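Call for participants: the tunnel-and-ball table, Fustlow

Nendero is looking for 20 adults to try a tabletop ball activity at our Fustlow room in February. Before you write in, please read this, as we have grown wary of ads that call a morning of repetitive work "fun and games."

The maker says the set sharpens hand control in 4 sessions. We doubt it. We could find no decent evidence for the claim, and we would like to see what people who have no stake in it can do with red balls and an arch.

You will sit at a table and move small balls on, into and out of a curved tunnel, over and over. Some people find it calming. Others are bored inside ten minutes, and we want to hear from them too.

Pay is $100 for all 4 sessions, sent after the last one. We don't pay in vouchers or "exposure." You need to be 18 or older and able to sit for an hour. No experience is needed, and strong opinions about toys are welcome. 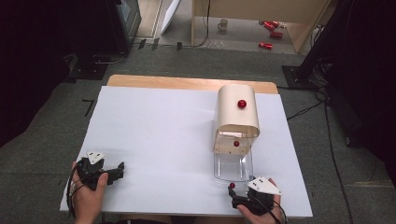

To apply, write to the Nendero desk in Fustlow with your age and the mornings you have free. If you sell or promote activity sets, please don't apply.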